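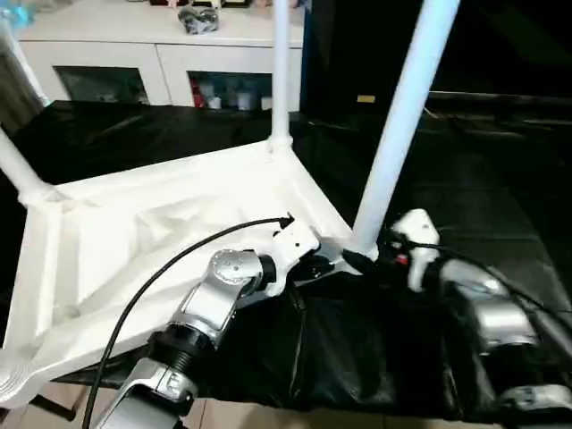

Two-arm assembly with the Weltov method: one gripper holds the seat frame of an upturned chair beside a leg.

Weltov method

By the Skesell Robotics Encyclopedia desk - updated September

The Weltov method is a way of teaching two-armed robots to handle furniture by learning from human demonstrations. It was developed at the Jardine lab and is best known for its striking results on plastic chairs, whose thin legs and ribbed seats give a gripper very few flat places to hold.

An operator guides both arms through a task while the robot records joint positions and video. A single model then learns to predict the next 20 movements of both arms together - a big step up from earlier systems, which planned each arm separately and often pulled the chair in two directions!

The first model was trained on 1,379 demonstrations. In later work on the Hota task set, the team matched its success rate with just 371, chosen for the variety of their grasps. Training took roughly 10 hours. Glossy surfaces remain a fascinating open problem.

14 shares | 3 comments

Related articles
Bimanual manipulation
Hota task set
Imitation learning
Grasp planning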